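Quick one today, kids - we're doing BOWLS. Where they come from, why they're round, how a lump of tree turns into one. Ready? Go.

## Why are bowls round?

Lots of reasons. A round bowl has no corners, so no soup gets stuck in them. Your spoon can slide all the way around. And round shapes are strong. Push on one side and the push spreads out, so no single spot gets all of it.

Also - round is easy to make! Spin something and carve it while it spins, and you get a circle every time. Same with clay on a wheel. Try cutting a square bowl sometime. Much harder.

## Wood bowls start wet

A tree is full of water. Even after it gets cut down, the wood stays damp inside for a long time. Bowl makers call it green wood. It isn't green colored! It just means fresh.

Green wood is softer, so it cuts nicely. Long curly ribbons come flying off. But there's a catch. When wood dries it shrinks, and it dosen't shrink the same amount in every direction. So a round bowl can dry into an egg shape. Or crack. Ouch.

Gyula Jakab makes bowls in a shed in Wollomon, and he carves every bowl twice. First time, thick and rough. Then it goes in a paper bag on a shelf. He started one batch in February and left it 8 months! Second time, he carves it thin and smooth, and now it stays round.

## The spinning machine

It's called a lathe. Say it like "bathe" but with an L. The lathe holds the wood tight and spins it fast. Gyula's goes around 500 times a minute for big rough pieces. He holds a steel tool called a gouge against a metal rest and moves it slowly. Face shield ON. No long sleeves. Grown-ups only, sorry.

Before motors, people used their feet. Push a pedal, a rope pulls, the wood spins. Some people still do it this way for fun.

## Wide or deep?

Deep bowls keep food warm longer, becuase less of it touches the air. Good for soup. Wide shallow bowls let you see everything and grab it easily. Good for fruit, or for keys by the door. A mat underneath helps too - fewer scratches on the table, less sliding.

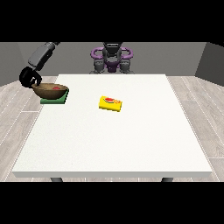
## Looking after a wood bowl

- Wash it by hand, quick, warm water.
- Never the dishwasher. Hot and wet for an hour, then bone dry = cracks.
- Dry it right away with a towel.
- Rub in a little food-safe oil when it looks dull. Ask a grown-up which one.

## Try it at home

No lathe? Use clay. Roll a ball the size of an orange. Push your thumb in the middle, pinch and turn, pinch and turn. Keep the walls as thick as your finger. You made a pinch pot! Let it dry slowly, out of the sun, and put a fruit sticker on the bottom so everyone knows it's yours.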